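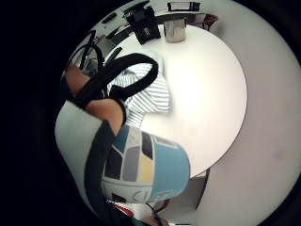
A hand-held gripper is a good first build for a home workshop, and the part most people leave to the end is the strap. I did the same. My gripper, which we call Plollent, was finished in May with fingers, camera and trigger all working, and after ten minutes my wrist was tired and I wanted to put it down. Try the strap early, before the cable routes are decided. A thick black strap over a bare forearm can stand up in a very wide loop, and such a loop will come between the camera and the table if you let it. Pull it close, then move your arm in all the directions you will need, and look at the camera picture while you do it.

The tips below come from my own kitchen and from the shared room at Gurura, where I build together with Lamduan Limsakul and Deok-su Seok. They are in no special order.

Straps

Use webbing which is stiff enough that it does not twist. I bought a soft one first and it rolled itself into a rope on the arm. The second one is 40 mm wide and stays flat.

Fold the loose end back and sew it down. Tape will hold for one evening, then the glue goes soft from the warmth of the arm.

If several people will use the gripper, mark each person's setting on the strap with a white pencil. Mi-kyung Ham has a much thinner arm than I have, and we lost a lot of time with the buckle until she made her own mark.

Wear the strap on skin or on a thin sleeve, and do not change between the two in the middle of a session. The fit is different and the gripper will sit at another angle.

The camera

With a very wide lens you see more of yourself than you expect. Sleeves, shirt, the front of the chair. It is not a fault in the lens. Decide which part of the view must stay free, which for us is the area between the finger tips and a little beyond, and accept the rest.

Straight edges become curved with such a lens, so do not try to level the camera by comparing it with a door or a shelf at the side of the view. Put a steel ruler on the table, bring it to the middle of the view and use that.

Fix the camera with two screws, never one. With one screw it will turn a very small amount each time you put the gripper down. Lamduan uses a drop of nail varnish on the screw heads, and when the varnish is cracked she knows that something has moved.

A glossy white table gives a bright spot under a ceiling lamp. Move the lamp or move yourself, or put down a piece of matt cloth. I prefer the cloth, but it must be pulled flat and clipped underneath, or the fingers will catch it.

Fingers and trigger

Print the fingers lying on their side. If they are printed standing up they break between the layers, always in the same place near the base.

For the pads I cut pieces from an old bicycle tube. Wash the tube with dish soap first and leave it overnight. The powder inside stops the glue from taking.

The finger pins are M3 bolts, 16 mm long. I tried longer ones and the ends scratched everything we picked up. Use lock nuts, tighten them until the finger does not move, then go back a quarter turn.

Write down the servo value for the closed position and keep it on a label inside the cover. Ours is 2,535. When the label said something else than the servo did, a tooth had jumped in the gear, and without the label I would have searched in the program for a whole weekend.

A trigger spring from a ball pen is too weak. The one from a clothes peg is too strong for most people, but you can open it a little with pliers. Wear glasses for this work, please -- the spring can fly.

Cables

Leave a small loop of cable at the wrist and tie it on both sides of the loop. The bending must happen in the cable and not at the plug.

Lead the cable along the back of the arm. On the inside it will lie in the cup, in the soup or in whatever you are practising with.

Do not use the same cable for charging the gripper at home and for work in the shared room. Somebody will borrow it. I have now bought the same cable three times.

The table

Push bags and tins to the far edge, or better, take them off before you start. A metal canister is a nice thing to grip later, when the fingers are adjusted, but it is heavy and smooth and it is not kind to new pads. Begin with a sponge, then a cardboard box, then a plastic cup.

A round table is easier than a square one for this work. You can walk along the edge and your hip does not meet a corner.

Oven gloves and thick work gloves do not go together with a trigger. You cannot feel when it is fully pressed. Put them on the other hand only, if you need one for holding something.

After work

Take the battery out. Wipe the pads with a damp cloth, and open the strap fully before you hang the gripper on its hook, so the webbing does not keep a bend. If the hinge makes a dry sound, one drop of sewing machine oil is enough, and wipe away what comes out at the side.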